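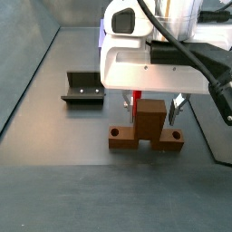 Inverted T (block)

The inverted T is a shape of wooden toy block made up of a flat base bar with an upright post rising from the middle. Turned over, it becomes a T, a fact that has not settled the question of what to call it. The Greltamard catalog lists it as a "stand," while the Burkstead catalog prefers "post, footed" and charges more.

Use

Dark brown blocks of this shape are common in mixed sets, where they serve as signposts, chimneys and, in the hands of younger builders, hammers. The wide base keeps the block upright on a tabletop. Stacking is another matter – the post offers a landing spot suited mainly to optimists.

Variants

The Joly set of 97 pieces contains three inverted Ts. The larger Dikville set, with 243 pieces, contains two, and its instruction sheet shows four.

See also

Arch (block)
Plank (block)
Wedge (block)

Page last edited 07/11/2018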